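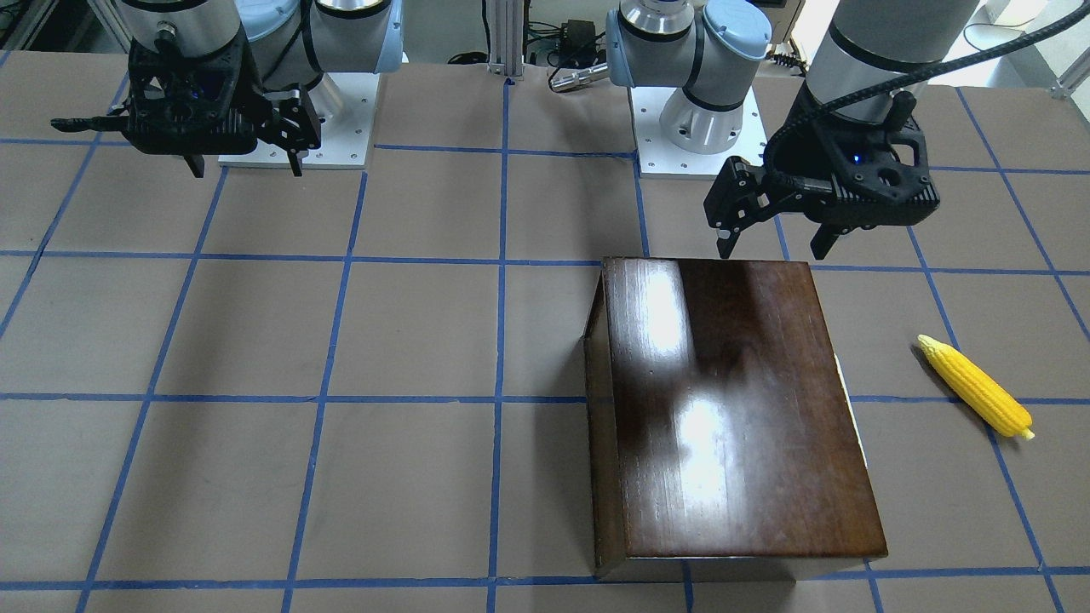
About Dasum

Dasum is a member association for schools, language centers and education agents that work with international students. It was set up to give smaller institutions a practical way to meet reliable recruitment partners without the cost of attending several large fairs each year. Membership is open to accredited institutions and to agencies that have completed our reference check.

The association is governed by a board elected by the members every two years. Ching-wen Tang serves as Executive Director and is responsible for the secretariat, which is based in Jondale, with a second office in Denside.

What We Do

Our main activity is the Dasum Partner Forum, held each December in Denside. The Forum brings together 152 institutions and 600 agents for prearranged one-to-one meetings. Schedules are issued in advance through the member portal, and each participant may decline or rearrange appointments until the schedule closes. More than 3000 meetings were held at the most recent Forum.

Outside the Forum, the secretariat offers training for admissions staff and agency counselors. Courses cover application handling, student housing, refund policies and the duties that schools and agents owe to families. Most are taught online — a smaller number are taught in person at Jondale.

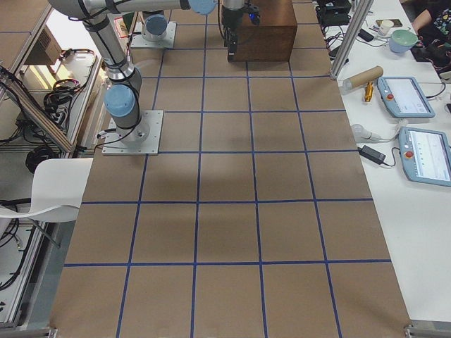 Appointments at the Forum are assigned according to the preferences that members submit at registration. Each institution keeps one meeting place for the whole event, and agents move between them at the end of each session. The floor plan is a plain grid, much like the squares marked out in blue tape on the brown paper, and every square carries a number that also appears on the printed schedule. Institutions that share a representative are placed side by side on request.

Standards and Membership

All members agree to the Dasum Code of Practice. The Code requires that fees and commissions be set out in writing, that advertising be accurate, and that students be told of any change to their program before payment is due. Complaints are reviewed by the Morgan Panel, whose members are appointed by the board and do not hold office in the association. The Panel may issue a warning, suspend a membership or end it.

Applications are accepted throughout the year. Applicants are asked to supply proof of registration, two references from current partners and the name of a contact person. A decision is normally sent in writing after the next board meeting.

Inquiries about membership, training or the Forum should be addressed to the secretariat in Jondale.

Page last reviewed: July 19, 2025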